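Home Safety Walk-Through: Small Items and Accessories
Tanner House, ground floor
Checklist version: October
Walked on: 2018-01-19

This is my favorite page of the whole binder, and I know how that sounds. Stairs and smoke alarms get all the attention, but hair ties, pins, coins and badges are what end up under a bare foot or in a toddler's mouth. Mark each line OK, FIX or N/A and write something next to it, even if it's only a word or two. The comments are the good part!

SECTION A. TABLES AND OTHER SURFACES

A1. Tablecloth lies flat, no folds to catch a box or a cup
Partly OK. Cloth hangs evenly now, but it's crumpled in front of the box. Last time one corner was almost touching the floor, and a small child could have pulled the lot down.

A2. Table steady when leaned on
FIX. It rocks a little on the window side. A felt pad under that leg should do it.

A3. No pins, needles or open clips lying on the cloth
OK. Ran a flat hand over the whole top. Do this slowly! A checkered pattern hides a pin very well.

A4. Good light over the sorting spot
OK. The new 800 lumen bulb is wonderful. You can finally see black things against other black things.

SECTION B. THE ACCESSORY BOX

B1. Box is wide and low enough to see into
OK. An open box wins every time for daily use. You glance in, take what you need, and you're not digging blind with your fingertips.

B2. No torn edges, staples or sharp corners
OK. Checked inside and out.

B3. Hair ties: no cracks, no exposed metal
OK. I love the coil kind for this. They stretch, they don't have a metal join, and a bad one is easy to spot: pull it open a little and look for white stress lines. Two went in the trash today.

B4. Clips: springs work, teeth all there, nothing snapped
FIX. One of the bedroom clips has a broken tooth with a nasty edge. Taken out, replacement needed.

B5. Box goes up high when young kids visit
FIX. We have the shelf, we just don't use it. Shelf is 60 inches up, plenty.

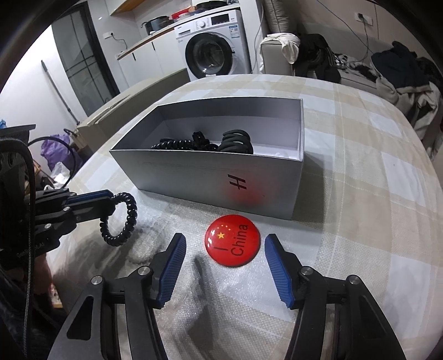 B6. Different sorts kept apart
Partly OK. Hair things with hair things is a great start. Anything with a pin or a magnet on the back wants its own little tin, and the Plimik tins from the kitchen drawer are just the right size. Snap lid, too.

SECTION C. BADGES, PINS AND MAGNETS

C1. Turn every badge over and look at the back
OK. This is the line people skip! The face of a badge tells you nothing. It may have a safety pin, a clutch, a magnet or just plain glue, and each one is looked after differently.

C2. Pins close fully and stay closed
FIX on one. The catch is bent. Squeezed it with pliers and it held, but check again next round.

C3. Magnets firmly glued in
OK. Tugged at each one. A loose magnet goes straight out of the house if there are small children around, no second chances. Swallowed magnets are an emergency.

C4. No chips or flaking on the front
OK. Souvenir badges get knocked about in bags, so run a thumb around the rim. All smooth.

C5. Badges not stored on clothes going to the wash
OK this time. Drandosier jacket in the hall still had one on the collar in the fall.

SECTION D. FLOOR AND UNDERNEATH

D1. Look under the table with a flashlight
OK, and what a haul! 5 hair ties, a button and a very old raisin.

D2. Vacuum the strip along the wall
FIX. Not done. Empty the Drirkik first, it's full. Check the brush roller as well, hair ties wrap around it and the belt gets hot.

D3. Nothing round or rolling on the route to the kitchen
OK.

SECTION E. CHILDREN AND PETS

E1. Anything that fits through a cardboard toilet roll tube is kept out of reach of under-threes
FIX. Goes together with B5. Best test there is, costs nothing, and kids old enough to help adore doing it.

E2. Cat has no access to hair ties
FIX. She does. She has opened the bathroom drawer by herself. Needs a latch. Vets see swallowed hair ties all the time, so please don't leave this one for spring.

E3. Poison control number on the fridge
OK. Rewritten in thick marker.

RESULT
More than 80 percent of the lines were OK across all the pages, our best yet. Open items: A2, B4, B5, C2, D2, E1, E2. Do E2 first, the latch is already on the hall table.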